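Workshop notebook, Lustdale
Sep 3, 2022

Shelf brackets for the Sandhu bays

Carried on with the Metus uprights. The first bay is standing against the end wall, fixed top and bottom, with the base shoe shimmed on the left where the floor drops. Checked it with the long level before loading anything. It was out when I came in, so either the shim had crept or I left it badly. Replaced the card packing with a proper plastic shim and it has stayed put.

The question for the week is still whether we can use the Hindano brackets on the Metus uprights, or have to buy the Metus ones at nearly twice the money. The hooks go in. Everyone agrees on that. What we don't agree on is how they sit once there is weight on the shelf.

Test shelf is the 400 mm deep one, white melamine on chipboard, edged on the front only. Put 40 kg on it, sandbags laid flat and pushed to the back first, then the same bags brought to the front edge.

At the back: no complaint. Bracket tight to the upright, shelf level, no noise when I pushed down with my hand.

At the front: the shelf nose dropped as soon as the last bag went on and then stayed where it was. Measured it against the string line and wrote the figure on the bay in pencil so it can be checked tomorrow without hunting for this page. It is more than I would like on a shelf at eye height. A customer would see it from the side.

Took the bags off. The nose came back up most of the way but not all. Pulled the left bracket and the lower hook has a bright mark along the top face where it has been riding on the slot. The right bracket has a fainter one. I think the Hindano hook is thinner in the throat than the slot wants and it is rocking forward until the back edge catches. Have not put calipers on it yet because Tien-fu Chiu has them over at the saw bench.

Swapped to one pair of Metus brackets from the sample box, same shelf, same bags. Nose dropped a little and came back fully. No mark on the hook. So that is one clear result, though it is one pair only and the sample box ones may be better finished than what comes on a pallet.

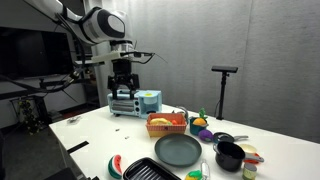
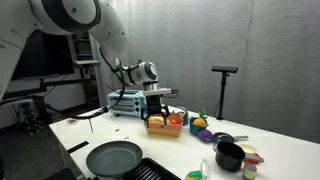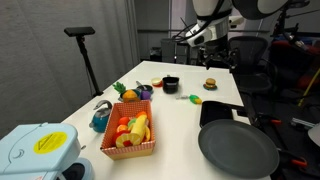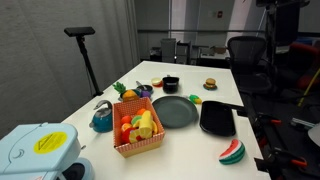
Things to try before giving up on the Hindano:

A nylon shim clip over the hook. Geert Van der Linden says he did this on a job in April and it took the slack out, but he was working with shallower shelves and lighter stock. He has a bag of the clips somewhere. They will fall off when shop staff move the shelves, which they do all the time, so I am not keen even if the figures are good.

A locking screw through the bracket into the upright. Would work. Would also mean nobody can move a shelf without a screwdriver, and Sandhu asked for shelves that can be moved by hand. Crossed out unless they change their minds.

Setting the Hindano brackets to start slightly nose-up, by packing under the shelf at the front, so they come down to level when loaded. Geert's idea, and I said no. A half-empty shelf would then tip its stock backwards, and the price rail would not line up along the run.

Price rail. While the shelf was off I tried the clip-on rail along the front edge. It grips well where the edging is sound. There is a chip at the right-hand corner of this board and the rail lifts there. The chip was on it when it came out of the stack, so look at the rest of the stack before we cut any more to length. Tien-fu wants to use a taped rail and be done with it. I would keep the clip-on type, as the taped ones leave a line of glue when the shop changes its tickets.

Back panels. The white perforated panel for bay one is cut and hung. It buzzes if you knock the upright. A strip of felt behind the middle crossbar stopped it. Need felt for all 6 bays, self-adhesive, the narrow roll. Not on the order yet – add it.

Header board. Drawing from Sandhu shows it sitting on top of the uprights with a lip at the front. If we build it to the drawing the lip hides the top slot, and then you can't get a bracket into the highest position. I have marked it up in red and sent it back with a note. Until they answer, leave the header alone. The offcut clamped on top of bay one is there to show the height and nothing else, so please don't fix it.

End panels. Two are cut, with the cable hole drilled at 65 mm from the back edge as agreed. The hole in the second one has broken out on the inside face. It will be covered by the grommet but only just. Put a backing piece behind the next ones, and go slower near the end of the cut.

Finish on the end panels is better than the last job. The new roller leaves less of a pattern, and thinning the first coat helped. Left them face up on the rack by the door. Do not lean anything on them.

Noted on loading in general: I have been putting the bags on in even rows, and real stock never sits like that. Geert's point, and a fair one. Pans and jars get pulled to the front so the shelf looks full, and the back half stays bare until delivery day. So the front-edge load is the one to design for and the even load tells us very little. From now on front edge first, even load only if there is time.

Also should leave a load on overnight. Have put the bags back on the Metus pair at the front edge and pencilled the reading on the upright, next to the earlier one, with an M beside it. Hindano pair goes on after that, same shelf, same position, for the same length of time.

To do:
Calipers on both hooks and on the slot, several slots, top and bottom of the upright.
Read the overnight mark before anybody touches the bay.
Ask Hindano whether they make a thicker hook, and what the wait is.
Narrow felt on the order.
Go through the melamine stack for chipped corners.
Chase Sandhu about the header lip.
Sweep under bay one, there are screws under the base shoe.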